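Skanik opens its teaching bench to visitors this May

I'm Hauwa Ekwueme, I run the teaching bench at Skanik, and I've been let loose on our press release (you have been warned!). The news is that from May we're opening the bench at our Godstead workshop, and anyone who fancies steering a pair of robot arms through a kitchen job can book a go.

We call the project Piltadix. You hold a pair of handles, the arms copy your hands, and everything gets recorded so the software can learn from it later. No coding, no maths, and you can sit down for it. We've got 3000 recordings so far and we'd love a lot more, mainly from people who don't do this for a living. My own go at bagging fruit took 132 seconds, and I was rather proud of that.

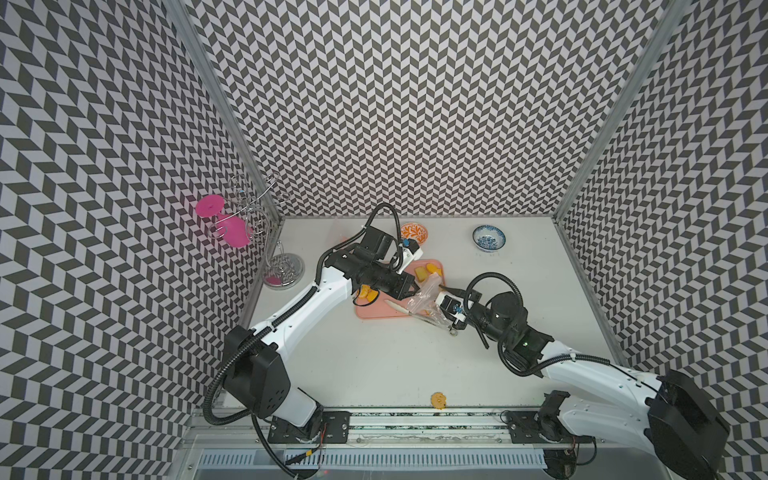 WORKSHOP NEWS

Plastic bags are the job I'd pick for a first visit. With a gripper on each side of the bag and bits of what looks like fruit waiting on the pink board, you soon find out how much your fingers normally do without asking you! Bags sag and fold and never hang the same way twice, so we want lots of different hands showing the arms how it's done.

My colleague Chidubem Babalola will be looking after the sessions, which last 60 minutes, and there are 50 places for the first month. Tea is on us. To book, ring the Godstead front desk and ask for the Piltadix list, or just pop in before noon.

Recent news
Skanik moves into bigger rooms at Godstead
Anozie joins Piltadix as software partner
Steering two arms at once: tips from the bench
Spring newsletter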